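Places to visit: The pumping station at Garnden

Forty kilometres inland from Besum, where the old road drops to the river for the second time, a brick chimney stands on its own in a field of barley. It belongs to the Garnden pumping station, which lifted water to the town reservoir until the electric pumps took over. The building is open on the first Saturday of each month from April to September. I went in August.

There is a brown sign on the main road, but it is set after the turning and facing the wrong way for anyone coming from Besum. Drivers should look for the bus shelter with the green roof and turn left immediately before it. The bus itself stops there four times on a Saturday. The last one back leaves at ten past five. Parking is on grass, with room for perhaps a dozen cars.

The engine house has three floors. Visitors go in at the middle one, by a door that was originally a window, and the first thing met is the beam. It is cast iron, in two parallel plates, and rocks on a bearing let into the cross wall. The engine was built at the Chowdary works and is of the compound type, with a high-pressure and a low-pressure cylinder side by side at the same end of the beam. At normal speed it made twelve strokes a minute and raised 198 litres with each. The lift to the reservoir is 40 metres.

Steam was last raised some decades ago and the boilers have since been condemned. The engine is now turned slowly by an electric motor acting on the flywheel rim. This is done at eleven and at three, for ten minutes each time. All the valve gear moves, so the sequence can be followed properly, though the sound is mostly that of the motor.

The lower floor holds the pump itself and the well head. A grating covers the shaft, with a lamp let down below it. The steps are steep, with a rope on one side only, and the stone is damp. The upper floor has a walkway at beam level and is limited to six people. Children under eight are not taken up.

The guide for the morning tour was Thenmozhi Bhat, a retired water engineer who knows the pipework between Garnden and the town in great detail. Her tour takes 50 minutes. The main leaves the building at a diameter of 200 millimetres and follows the field boundary to the ridge, where there is an air valve in a small brick box. The box can be reached on foot by the track behind the chimney. Part of the main was relaid when the Cevora road was widened, and the original pipes were sold for scrap, except for one length now used as a bench by the gate.

The coal store serves as the display room. It has drawings, a sectioned valve, two pressure gauges and a good map of the supply area at a scale of one to 1000. The labels are typed and in places faded. Tea and a plain cake are sold from the old weighbridge office. Payment is in cash only.

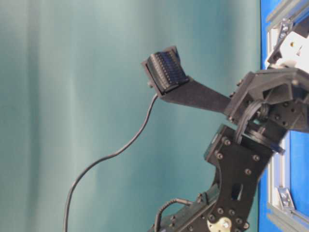
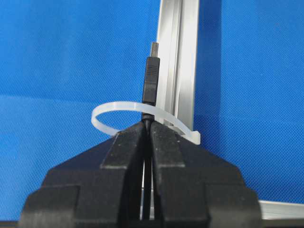
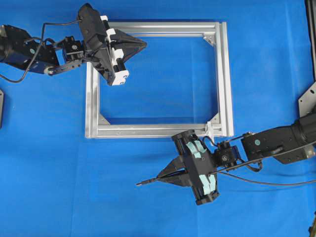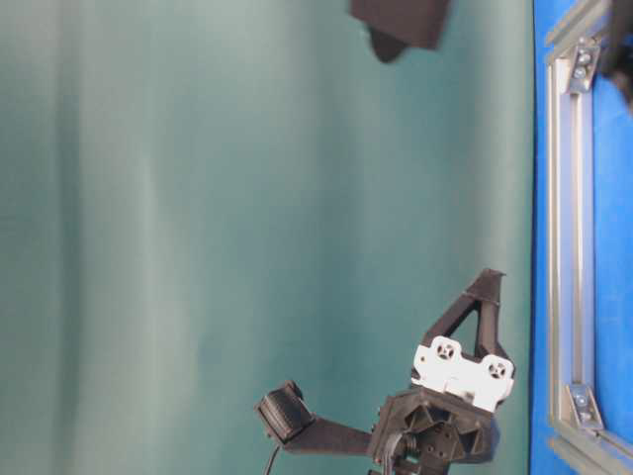

The boiler house is separate and is reached across the yard. Both boilers are still in place, with the fire doors open on the left-hand one, and the brick flues can be inspected with a torch. Along the back wall is the feed pump, which stands on a cast bedplate with its corners thickened where the bolts pass through. The bar frame lying on the blue cloth in the third picture is held square by another method, with a triangular bracket in each inner corner. The Garnden bedplate has cracked at one corner all the same – the repair is a riveted strap, painted over, and easy to miss.

Admission is charged at the gate and covers both buildings. Two hours is enough for the whole site, or three with the walk to the air valve. The track is unsurfaced and crosses one stile. The nearest place for a full meal is at the Cevora crossroads, where the kitchen closes at two.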